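The bed is not a wardrobe

October 26, 2025

The clocks went back last night, so I was given a whole extra hour, and I spent it thinking about laundry. This is where life has got to.

The trouble with our bedroom is the bed. It's large, it's white and it's always exactly where you happen to be standing when you have something in your hand. Things get put on it "for a minute". Then it's bedtime and they move to the floor, and by morning they've lost whatever claim they had to being clean.

So back in March I bought a basket. A white plastic one from Nurkeo, with slots in the short sides for handles and a row of holes round the rim, which the label called "ventilation". It lives on the little wooden table.

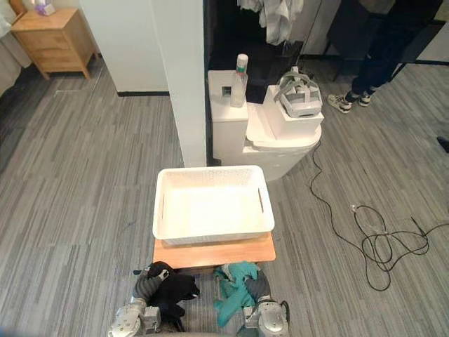
I should say that the basket wasn't my first attempt. There was a folding contraption from Kirnex before it, with three bags in different shades of beige, one each for lights, darks and "delicates". I don't own any delicates. I own a lot of black things and one or two green ones that I bought in a mood. The beige bags filled up at wildly different speeds and the whole affair toppled over one night at ten past two with a noise like a burglar giving up. It went to the tip in Vurkbridge.

The basket hasn't fallen over. It has hardly had the chance, given how seldom anything goes in it.
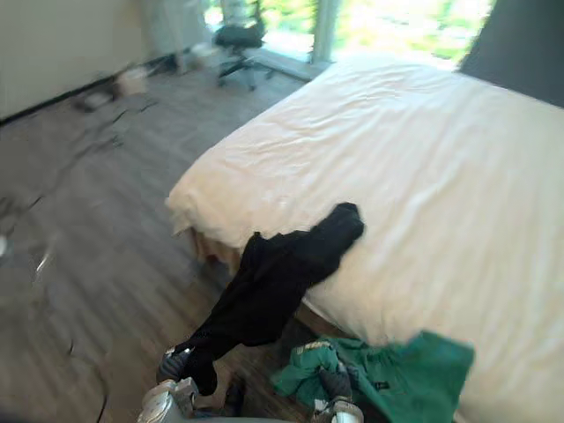
Black clothes on a white duvet are at least easy to find. That was my defence for years. The counter-argument is fluff, and I concede it. I have been through 16 lint rollers since moving here and I still go out looking as if I've been hugging a sheep.

My current system, such as it is, has one question in it: would I wear this tomorrow? If yes, it gets hung up. If no, basket. If I catch myself saying "possibly, with a jumper over it", basket. I did the whole bed that way this morning and it took 6 minutes, after a week of stepping round the problem.

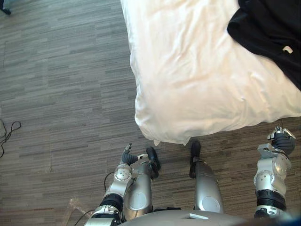 What I've learnt about labels

Most of them are lying, or at least being very cautious. I have washed "hand wash only" at thirty degrees with everything else and lived. The one exception was a knitted thing from Simões, a lovely shop that I can't really afford, where the label said cool wash, dry flat, and I did neither. It would now suit a tall toddler.

Since then I turn anything ribbed or knitted inside out, do it on its own, and dry it on a towel. Cuffs need pulling back into shape while they're damp or they go wavy, like lettuce.

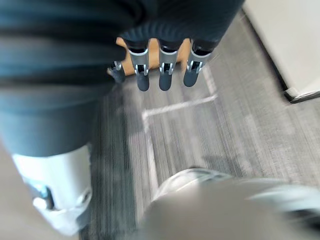
The floor is the other half of the job, and the half I skip. It's all grey streaks, which hides dust beautifully and hides dark socks even better. I now do a lap of the room before I put a wash on, round the foot of the bed and along by the wall, bending down at every dark shape. Half of them are socks. The rest are just the floor.

Next weekend, the drawers in the nightstand. I've opened the top one and closed it again.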